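January 11, 2021

I spent most of the weekend on the back room. It has been the place where things get dropped since we moved in November, and I could no longer get to the shelf behind the door.

Reece Penrose lent me a few storage tubs, 16 in all, and I filled almost 400 liters of them before lunch. Winter gear went in first, then cables, then the kitchen things we never use. Barry Treloar is taking the old lamp and a box of paperbacks back to Hebden with him.

What slowed me down was the small stuff. None of it belongs with anything else, and I kept picking pieces up and putting them down again. In the end I stopped deciding and used the metal bin for whatever had no home yet.
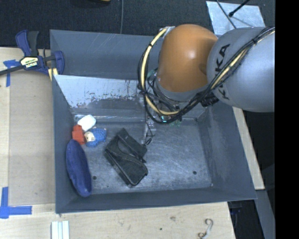 Odds and ends in the metal bin, black pouch in the middle.

The bin is scratched all over and the coating is flaking in one spot, but I like it. The sloping sides make it easy to reach into, and I don't worry about scuffing it any further.

My rule is 2 weeks. Anything still in there after that gets a proper place or goes to the donation box by the front door. The pouch I will probably keep — I can always use one more for chargers.

Next up is the hall closet. I measured the top shelf at 54 inches, so three of the tubs should fit side by side.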